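Purka two-arm table kit: incoming and weekly safety check, with comments

Filled in by Maite Garrido, workshop and print room
Kit on trial from Burkus, rented until the end of June
Form version 4

How I use this form: each point gets Pass, Pass with remark, Fail or Not checked. The comments are mine. The supplier's own checklist has only boxes to tick and I find it too short for a room where other people also work. If you repeat the check after me, please write your comment under mine and do not delete the old one.

PART A. BEFORE POWER

A1. Table is level and does not move when pushed by hand
Pass. I pushed from the long side and from the corner. The feet were adjusted on delivery by the technician of Burkus and I have not touched them.

A2. Arm bases are tight
Pass with remark. All bolts on the left base are good. On the right base one bolt took a small turn more before the wrench clicked. I marked it with a line of white paint so the next person can see if it moves.

A3. Cables are not under tension
Pass with remark. The cable at the left wrist makes a short loop and comes back to the arm. With the wrist turned fully to the outside the loop becomes quite tight. It does not pull on the connector, but I would like it 5 cm longer. Asked Burkus, answer is pending.

A4. Power supply and plugs
Pass. The two supplies are labeled L and R. The labels are paper and will fall off, so I will make better ones.

A5. Manual is in the room
Fail, then Pass. The printed manual was in the office. It is now in the drawer under the emergency stop. The chapter about cleaning is missing in the printed version and I put in a copy from the PDF.

PART B. EMERGENCY STOP AND PROTECTION

B1. Emergency stop can be reached from the operator's chair
Pass. I can reach it without standing up. A shorter colleague also tried and could reach it.

B2. Emergency stop stops both arms
Pass. Tested 4 times, two times with each arm moving and the other one waiting. Both arms stopped every time. After release, the kit asks for a confirmation on the screen before it will move again. This is good and I want to keep this setting.

B3. Contact stop
Pass with remark. I used the foam block from the kit. The left arm stopped at a light touch. The right arm needed more push, and when I compared the settings, the right one was on level 5 and the left one on level 4. Both are now on 4. I do not know who changed it, or if it came like this.

B4. Floor line
Fail. The yellow tape on the window side is worn and in one place it is gone. New tape is ordered. Until then we use a chair as a barrier, and I know this is not a solution.

B5. Restart after power loss
Not checked. Subramaniam from the service line advised to do this test only with the technician present. It is planned for his next visit.

PART C. GRIPPERS

C1. Fingers are clean and straight
Pass. Wipe them after each job with ink or color. The color dries in the small notch at the fingertip and later comes off on clean paper.

C2. Grip force
Pass with remark. For the stamp jobs the force must be low. With the factory value a part can jump out of the fingers. I lowered it in steps of 5 percent and wrote the final value on the card at the screen.

C3. Gripper keeps hold of the part at emergency stop
Pass. The part stayed in the fingers and I took it out by hand after the release. Warn new operators that the fingers do not open by themselves.

C4. Spare fingers in the box
Pass. One set is there. The order code is on the bag.

PART D. WORK TEST

D1. Working area is free of tools and cups
Pass. I ask everybody again: no coffee on this table, also not when the arms are off.

D2. Paper stays in its place
Pass with remark. The sheet was a little turned at the end of the test. We have no stop or clamp for the paper. Mosow sells a thin magnetic frame which could fit, but I have not asked the price. 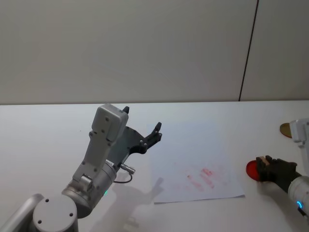 D3. Arms keep the distance set in the program
Pass. The smallest distance in the settings is 20 cm and I did not see them come closer. I watched the whole cycle from the side and one more time from behind the line.

D4. Speed in shared mode
Pass. The slow mode is active when the program starts. To change it you need the password, and the password should not be on a note at the monitor. I removed the note.

D5. Quality of the mark
Not a safety point, but people ask me. The red comes out uneven, strong in some spots and pale in others. For tests this is enough. For cards that go to a customer I would not accept it yet.

D6. Error messages in the log
Pass with remark. Code 911 appeared one time. According to the manual it is a communication delay and the kit may continue. I saved the log and sent it to Burkus together with the question about the cable.

OPEN POINTS

Longer cable for left wrist: Burkus
Floor tape: ordered, I will put it myself
Test B5 with technician: to be planned
Frame or clamp for paper: ask for price
Labels for power supplies: me

RESULT

The kit may be used in slow mode by trained persons, with one person always in the operator's chair. Fast mode stays blocked until B4 and B5 are closed.

M. Garrido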